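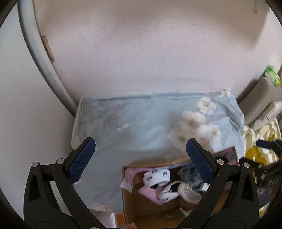

Alby Rewi wrote:

> Is the May session still on? I missed the one in October and heard it was mostly slides. If people are going to get their hands on the grippers this time I'd like to bring two people from our packing side. Also, do we need to sign up for the recording part or just show up? And did anyone ever settle whether the pads from Dimitrov are the ones we should be ordering? We have been going back and forth on that since winter.

Alby, yes, it's on. Friday, May 19, 2023, doors at 9:30, and we should be finished by 3. Bring both of them, but send me their names so the front desk has badges ready. Your own badge from last year won't work, the desk changed systems.

There will be one short talk at the beginning, 20 minutes at most. After that it's all hands-on. The slides in October ran long and several of you said so on this list.

The plan for the day:

9:30 Coffee, badges
10:00 Talk (Flullell people, on how they sort household goods)
10:30 Hand-held gripper stations open
12:15 Lunch
1:00 Numano arm running on what was recorded up to the end of last month
2:15 Questions, pack up

You don't need to sign up for the recording part. Each station has a sheet and you put your name down for a slot when you get there. A slot is about 15 minutes. If there's a line, please do one slot and let the next person in. You can come back after lunch if the arm demo isn't your thing.

The stations use ordinary household things: boxes with the flaps open, blankets, fabric items, picture books. You hold the gripper in one hand, reach for an item, close the jaws on it and move it where the card says. We want cluttered spots on purpose, against a wall or down in a corner, so please don't tidy a station before you start. In October somebody straightened up two of them over lunch and we had to throw out the rest of that afternoon.

A few things that help:

Go slower than feels natural. Most first-timers move too fast and the tracking drops out.

Keep your other hand out of the way.

With anything soft, come in with the jaws wide and get both pads on it before you lift. Fluffy items are harder than they look. Thin cords are worse, and if one gets caught around something else, stop and start over.

If you drop an item, leave it where it fell and pick it up with the gripper. Drops are fine and we keep them.

On the pads, we haven't settled it. The textured ones with the diamond mesh are what you'll find on the hand-held units. They hold fabric well. My complaint is that they collect lint and need wiping down between slots. The smooth Dimitrov set will be out on the side table so you can compare them. I would hold your order until you've tried both. If your packing people mostly handle cartons they may come down on the other side from me.

As for where the project stands, we have 3,265 recordings that passed the check. The target for the day is 200 more. That's higher than what we got in October, but we had fewer stations then and we lost that afternoon.

The Numano demo will be live. It does well on boxes and books and it is still poor on blankets, and I've asked them not to skip the blankets. It runs inside the marked line, and everyone stays behind the line while it's moving, including people who work with arms every day.

Parking is in the back lot off the Tenano entrance. The front lot is closed for paving. Lunch is sandwiches, so tell me if there's anything you can't eat. Flat shoes please, and leave big bags in the coat room, the aisles between stations are narrow.

Please write to me directly with names and food so we don't fill up the list. If you have a question about the grippers themselves, post it here, other people probably want to know too.

Tamsin Hollis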